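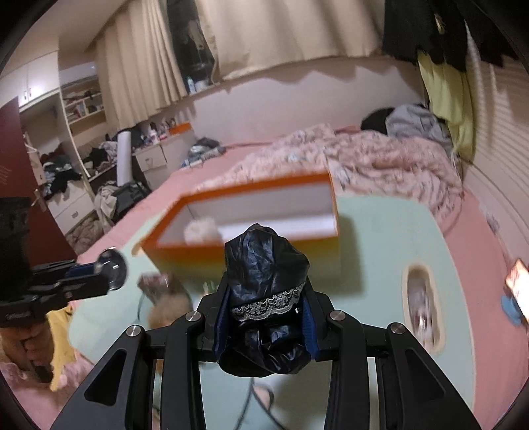 A bed with a pink sheet and a pale green mat.

Print this page | E-mail this page

Brondden Evening Courses
Money and Your Home, Session 8
Renting out a room: how the costs get divided

Welcome back, everyone. Last time we ran out of minutes just as the good questions started, so I have written these notes a bit more fully than usual, and you can read them on the couch with a cup of something and a pencil nearby. We are moving on to what happens at tax time when you live in a house and rent part of it to somebody else. It is a cozy, ordinary arrangement and people have done it forever, but the paperwork does take some patience the first year.

Start with the income

The rent your lodger pays you is generally income, and it gets reported. That includes rent paid in advance, which usually counts in the year you receive it even if it covers a later month. A security deposit is a little different. If you plan to hand it back when the lodger leaves, you generally don't count it as income when you get it. If you end up keeping some of it for unpaid rent, the part you keep becomes income at that point. Work done in place of rent (painting the porch, say) can count as well, so please write it down.

Then sort your expenses into piles

I like to do this with real piles on a real table, but a spreadsheet is fine too.

Direct costs belong only to the rented part. New blinds for the lodger's room, or an ad to find a lodger in the first place, would go in this pile. You normally don't need to divide these.

Shared costs belong to the whole house – heat, water, homeowner's insurance, property tax, mortgage interest, a repair to the furnace. Only the rental share goes against the rent. The rest stays personal, although some of it, like mortgage interest, may be deductible somewhere else if you itemize.

Personal costs have nothing to do with the lodger at all. Your own bedroom carpet goes here, I'm sorry to say.

Finding your share

There are two common ways to divide the shared pile, and either one is fine so long as it is reasonable for your house and you stick with it.

By rooms. This works nicely when the rooms are close to the same size. Take the house on Fjeld Street that we used in class. It has 8 rooms and 2 of them are rented, so the rental share is one quarter. If the insurance for the year is $1,000, then $250 of it goes on the rental side.

By floor area. This is better when the rooms are very different. The second house, out in Loreck, measures 2,054 square feet. You would measure the rented part, divide it by 2,054, and use that percentage for every shared bill. Get a tape measure and do it properly, and then keep the sketch with your records! I have a drawer full of mine, with coffee rings on most of them.

If the room was rented for only part of the year, you adjust for that too. A lodger who arrives in November does not turn the whole year's heating bill into a rental expense.

A word on depreciation

Several of you groaned when I put this word on the board. Depreciation is the way the cost of the rented part of the building is spread over a long stretch of years. Land is left out, so you will need to split your purchase price between the land and the building, and the property tax assessment is often a sensible place to start. Depreciation also matters later on, when you sell, and skipping it does not usually make it go away. If you have rented for years and never claimed any, that is a good moment to pay for an hour with a tax professional.

Short stays and family

Very short rentals in a home you live in can fall under special rules, and so can renting to a relative at a friendly price. We will spend most of next session on both, so hold your stories until then (I know there are stories).

For next time

Bring one utility bill with the account number covered up, and a rough floor plan of your home. Work out your share both ways and see how far apart the answers are. If you use the Clenar worksheet, fill in the first page only. I will be at the library on Sunday afternoon if anybody is stuck.

These notes are for general learning and can't cover every situation, so check the current rules before you file.

Print this page | E-mail this page

Related handouts
Keeping receipts without losing your mind
What goes in a lodger agreement
Repairs and improvements: telling them apart
Reading your property tax bill
Short stays and renting to family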